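Lindale Opens Its Room-Care Course to Small Inns and Guesthouses

LINDALE, May 2020 — The Lindale Guesthouse Association is opening its room-care course to every small inn, guesthouse and family-run hotel in the region, whether or not the owner is a member. The course runs in two sessions and looks at one thing only: how to clean a guest room and its bathroom well, in a sensible order, with supplies that most places already have in the closet.

Sign-ups opened this morning and the first group starts in June. There is no charge for members. Non-members pay for the printed handbook and nothing else.

"We have wanted to do this for years," said Azucena Orozco, who leads training for the association. "Housekeepers know so much, and most of it gets passed along in a hallway while somebody is holding a stack of towels. We sat down with them and wrote it all out, and I learned a great deal myself — I have been wiping mirrors in the wrong direction since I was nineteen!"

The handbook grew out of room visits made over the winter at member houses. In all, housekeepers filled in 1,463 room sheets, noting what they cleaned, in which order, and what they had to go back and do again. Of those, 1,092 listed the bathroom as the place where they had to go back. Mirrors and faucets came up over and over, with the wall around the soap dispenser close behind.

So the bathroom gets the whole first session. Participants begin at the top of the wall and work down, finishing with the floor by the door. Large wall tiles get plenty of attention, and gray matte ones in particular, which so many owners have put in during recent remodels. They look wonderful and they hide dust, but they show a streak of dried soap from the other side of the room if the light comes in low. The handbook suggests a damp cloth first, worked sideways along the grout lines, and then a dry one straight down. 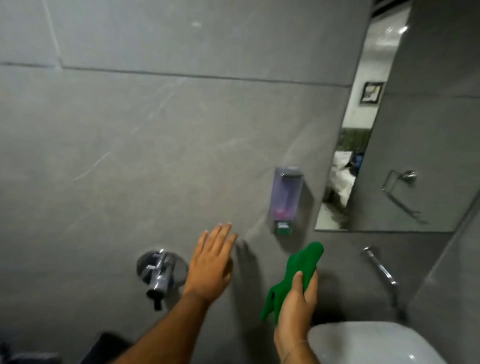

Chrome comes next. A lever handle is quick to wipe and easy to leave half done, and the round plate behind it collects a ring of mineral spots where it meets the tile. The course teaches a simple habit for this: fold the cloth over one finger, run it once around the plate, then turn to a clean side for the handle. Spouts are done from the wall outward, with the underside last. Towel rings get the same treatment, bracket included.

Soap dispensers have a page to themselves. The advice is to wipe the top and sides, press the button once over the cloth to clear the nozzle, and look at the level while you are there. A see-through dispenser makes this very easy. Refilling is best done before the wall below is wiped, so any drips are taken care of in the same pass.

Then there are mirrors, which turned out to be the liveliest topic at every meeting. Some housekeepers spray the glass and some spray the cloth. The handbook comes down on the side of the cloth, mainly to keep liquid away from the edges of frameless glass, and recommends stepping to one side for a last look. A mirror seen straight on will often seem clean when it isn't.

"I look at what's in the mirror too," said Teodoro Garrido, who has cleaned rooms for most of his working life and will teach the first session. "If I can see the bed in it and the bed isn't made, the bathroom doesn't look finished. The guest sees all of that together when they walk in, so I like to teach it together."

The second session moves into the bedroom and covers stripping and making the bed, dusting picture frames, caring for painted and papered walls, and putting the room back in order. It also has a long section on cloths, which may be the most useful part for very small houses. The association recommends a color for each job, so that the cloth used on mirrors and faucets never goes near the toilet. Which colors an owner picks is up to them. What matters is that everyone in the house uses the same ones, and that there is a card on the closet door for new people.

Abilio Cordero runs a nine-room house on the hill road and tried the handbook with his staff early this spring. "We changed the order we do things in and we changed the cloths, and that was all," he said. "My sister-in-law still does the windows her own way. I am not going to be the one to tell her."

Each session lasts 3 hours and is held in small groups, with space between participants. Owners who would like to stay at home can ask for the handbook by mail and join the discussion part by phone. Spanish and English groups are both available. Osaze Ibrahim, who prepared the English edition, has also put together a one-page sheet for seasonal staff, with drawings, that can be taped up inside a cupboard.

Supplies for the sessions, including cloths, buckets and spray bottles, are provided by the association. Participants are welcome to bring their own favorites, and a few minutes are set aside at the end of each meeting for people to show what they use. Earlier gatherings produced a good tip about old toothbrushes for grout and a very long conversation about vinegar. (The handbook says to keep it off natural stone. Please keep it off natural stone.)

The association plans to update the handbook once a year and is asking for notes from anyone who uses it. Corrections are welcome, and so are disagreements, above all from people who clean many rooms in a day and have found a quicker way that leaves the room just as nice.

How to sign up

Owners and housekeepers can register by calling the association office on weekday mornings or by filling in the form at the front desk of any member house. Please say which language you would like and how many people are coming. Places in the June group will be given in the order that requests come in, and a second group will be added if it fills.

About the Lindale Guesthouse Association

The Lindale Guesthouse Association is a group of independent inns, guesthouses and small hotels that share training, purchasing and seasonal staff listings.

Press contact: Maximiliano Requena, Lindale Guesthouse Association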